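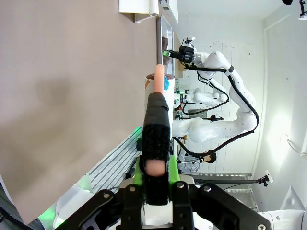 Vulinora gripper kit: a term with it at our robotics club

I've been meaning to write this up since June, when we packed everything away for the summer and I finally had a free evening. I help run an after-school robotics club with Gobnait Mulcahy, and this year we spent nearly all of our equipment money on one thing, the Vulinora two-finger gripper kit. It cost us 617 euro with the spare pads included. That's a lot of cake sales! I'd still buy it again tomorrow.

You get the motor unit, a bag of linkage parts, brackets, two fingers and far more screws than you need. The box says 12 and up and I'd agree with that, as long as there's an adult near the small hex keys. Our older ones built it over two sessions. Ultan Daly put the linkage together back to front the first time (so did I, at home, and I had the instructions open on my knee) and it came apart again without a single stripped thread. The plates are properly stiff and the bolts bite well.

The fingers are what sold me. We'd been using an old Kernetitz claw with hard plastic jaws, and anything round shot out of it like a bar of soap. Foam padding changes everything. Pens, paper cups, a satsuma, somebody's glasses case — it held the lot, and the glasses case came back without a mark on it. You can set how hard it squeezes in 32 steps, and the students quickly worked out that most jobs want a setting near the bottom.

For the end-of-year challenge each team had to move small things between a tray and a pot on the table. Gintarė Stankevičius wrote a lovely bit of code that slowed the arm right down for the final approach, and her team won by miles. The example programs that come with the kit are short and readable, so even the ones who'd never typed a line were changing numbers and seeing what happened by the second week.

Now the grumbles. The foam wears. Ours was going shiny at the tips after a couple of months, and the glue on the replacement pads needs a full night to set, which the leaflet mentions only on the back page. The cable is also too short if you like to route it neatly along the arm. Jarlath Carroll made us an extension, but I'd rather have had a longer one in the box. And the printed manual is tiny — get the PDF and put it on a big screen.

Support was great, mind you. I wrote to them at ten at night about a bracket that had arrived bent and had a reply before breakfast, with a new one in the post.

If your club already has an arm and you're still fighting with hard jaws, go for it. Order two sets of spare pads while you're there.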